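Startseite | Sortiment | Newsletter | Archiv | Kontakt

Spielküchen: Hinweise zum Aufbau

26 Jan 2018

Zur Kinderküche von Trenthorpe erreichten uns seit Oktober mehrere Rückfragen, meist zur Reihenfolge der Montage. Zuerst wird der Unterschrank verschraubt, dann folgen Arbeitsplatte und Rückwand mit Ziegeldruck. Das Oberteil mit Dunstabzug und Mikrowelle kommt zuletzt - die Schrauben der Pfosten bis dahin nur handfest anziehen.

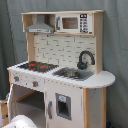 Für die Aufstellung ist rechts zusätzlicher Platz einzuplanen, da die Arbeitsplatte dort gerundet über den Schrank hinausragt. Die Wandbefestigung liegt bei und ist in jedem Fall zu verwenden. Nach 2 Wochen alle Verbindungen nachziehen. Ersatzschrauben liefert Famex im Beutel zu 5 Stück - Bestellung über das Lager.

179 Mal geteilt | 2 Kommentare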